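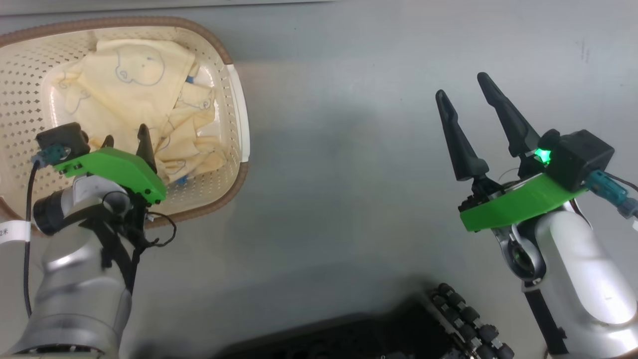

Projects > Kemeys laundry arms > Reports

Overview Budget Reports Contacts

Equipment spend and plan, to April 9, 2018

Short one this time, quotes are still coming in and I want this with you before the budget meeting.

Where we are. Two-arm station is up at Kemeys and working on laundry tasks - cloth in the basket, basket on the work surface, then the floor setup with the washer. Both arms have the black two-finger grippers on the green brackets. No changes wanted there before August.

Spent so far:
- spare gripper fingers, 11 pairs, from Fliten. Paid.
- cables and connectors. Paid, small overspend, covered from the shipping line.
- floor fixings for the washer area. Ordered, not invoiced yet.

Still to buy:
- second washer. Want a front loader again, door opening to the left same as now, so we dont have to redo the reach plan. Asked Plidthorpe for a price.
- more baskets, same cream and brown kind plus one with a different handle. Cheap.
- towels and mixed clothes, 113 items on the list. Secondhand is fine, mixed sizes better.
- 2 spare wrist joints. This is the big one. Fliten quoted with a long lead time, if we order late we lose most of the summer.

Floor work needs more room than we planned for. Arms have to get at the basket and at the drum from one spot, and with the door wide open that takes up a lot of the left side. I'd like to move $300 from travel to a wider base plate. Travel is underspent anyway, the Plidthorpe visit got done by phone.

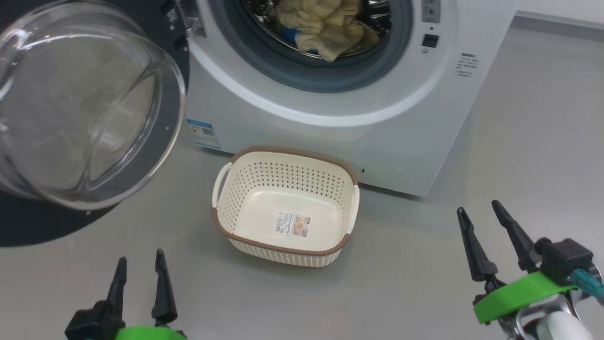 Prumdale replied to the draft that the base plate money is fine but the wrist joints should wait for a second quote, and asked if one spare would do to start with.

My answer - one would do if both arms take the same part. Fliten says they do, I've asked for that in writting. Second quote requested. If it isn't back in time I'd still ask you to approve one joint now and hold the other over to August.

Need from you: ok on the $300 move, ok on one joint, and which budget code the second washer goes under. Delivery slots to be added when Plidthorpe confirms.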